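About Us

Hi, I'm Roscoe Kincaid, and I run Clellska together with Gwendolyn Dvorak. We're a small robotics research shop, and pretty much everything we do comes down to one question: how few examples does a robot need before it can handle a thing it hasn't met before?

Gwendolyn and I met at Brannigan, where we both spent years writing motion code by hand. You'd get a lovely pick on one box, somebody would swap the box for a slightly taller one, and there went your week! We left to try something else, and Clellska opened its doors with two desks and a very long list of things we didn't know yet.

Our method is called Drinix. A person guides the arms through a task, we record what the cameras see along with how the joints move, and a model learns from those recordings. Plenty of labs do that part. Our twist is in which recordings we keep. Drinix scores every demonstration by how much it disagrees with what the model already expects, and the boring ones get tossed before training (Gwendolyn calls this "taking out the trash", and she enjoys it a bit too much).
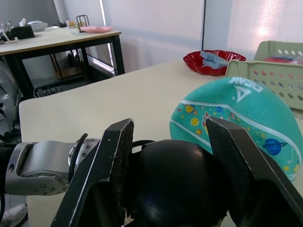
We stick with ordinary household and toy-box stuff for our objects. Balls are great for this, as they're round, they roll away if you're clumsy, and a parallel gripper has to come at them with its fingers nice and wide. Baskets and bowls make good neighbors too, because a model that only ever sees a bare table gets confused the second you put anything else on it.

So does it work? On our tabletop tasks, we started with 2000 demonstrations and let Drinix pick 500 of them. The model trained on those 500 did as well as the one trained on the full pile, and it learned in a quarter of the steps. At 100 it fell apart, mostly on two-arm work, and we're still digging into why. My bet is timing between the arms. Gwendolyn's bet is the wrist cameras, and we've got a lunch riding on it.
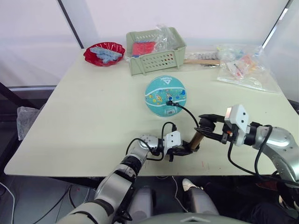

There are nine of us now, split between people who like hardware and people who'd happily never touch a screwdriver again. Everybody takes turns guiding the arms, me included, and my demonstrations get tossed more than anyone's. I've asked to have the scoring looked into.

Our next project is Zorkutness, which takes the same scoring idea and runs it while a person is still recording, so you'd find out right away that your last try added nothing new. It's early and kind of rude at the moment, but we like it a lot.

If you're working on something similar, or you think we've got the two-arm thing all wrong, please write to us! Gwendolyn answers most of the mail, and I get the ones with math in them.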